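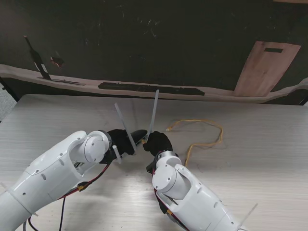
Bench 2, both arms at the device, yellow-orange cable to the right.

November 5, 2023

Open day, Histeck workshop. Notes for the bench log and for whoever runs the next one.

Demo was the two-arm cable task on the small black device. Left hand holds the device at a slant, right hand works at the end with the yellow-orange part. Clear plug and cable start on the table to the right of the right hand. Kept the dark backdrop up from the Jasska visit in July.

Program was Buschmann's sequence, unchanged apart from speed, which I set to 60 per cent for visitors. Controller log has 2256 entries for the day, no emergency stops. Two pauses in the morning, both on the left wrist torque limit. Raised the limit slightly over lunch — no more pauses after that. Old value is written inside the cabinet door.

Things to fix:
Wiring under both forearms is still the open red and black bundle. A thin black cable hangs nearly straight down on the left side, and another loops out from under the forearm. Sleeve these before the arms go out on loan.
Trim the cable-tie end sticking out of the left forearm seam.
Glare on the tabletop between the arms. Move the lamp or get a matte mat, 300 mm wide would do.

Most asked question: does it feel the plug or see it. Answer given was both, with vision for the approach and finger current for contact. Gorov people wanted cycle time at full speed. Told them we don't quote one until the grasp is repeatable with the device turned the other way — not tested yet.

Sequence saved under the open day folder. Left torque limit to go back to the old value before the next calibration.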